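Handling and Sorting, Unit 6
Notes to accompany the visit to the Gomthorpe workshop

Read these before the September visit and bring them with you. Last year's group left theirs on the coach, and it showed in the write-ups.

What you are going to see

Our host is Fouzia Zaidi, who runs the bin-picking cell at Gundetti. She will give a short talk and then a demonstration lasting 19 minutes, during which a large and expensive arm does what a toddler does with building bricks. The toddler is quicker. Keep that thought to yourself until we are back on the coach.

The task sounds dull: take bars out of a tray, one at a time. Ask yourself what the arm has to know before it moves. Where is the bar? Which way does it lie? Is there room for a finger on both sides? A bar lying clear of its neighbours is easy. A bar half under something else is where the talk gets interesting and the presenter starts to speak faster.

Look at the cables too. Textbook drawings of robots leave them out, along with the clamps, the scuffs and anything else that might put off a buyer.

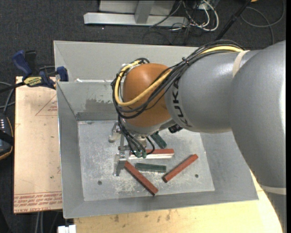
Points to watch for

Sloped walls. A bar that comes to rest against one sits at an angle, and a gripper pointing straight down may not like it.

Parallel jaws. They close on two opposite faces. Work out which two you would choose for a bar lying diagonally, and how far the wrist must turn.

Colour. Red and green bars are easy for you to tell apart. Ask what happens when the lights are dimmed.

Failed picks. Write down each one and what the arm did next. "It went wrong" is not an observation.

After the visit

Hand in one page to Zulema Herrera, room 125, by 7 in the evening on the day we return. Sketches are welcome. Selfies with the arm are not, however well it came out.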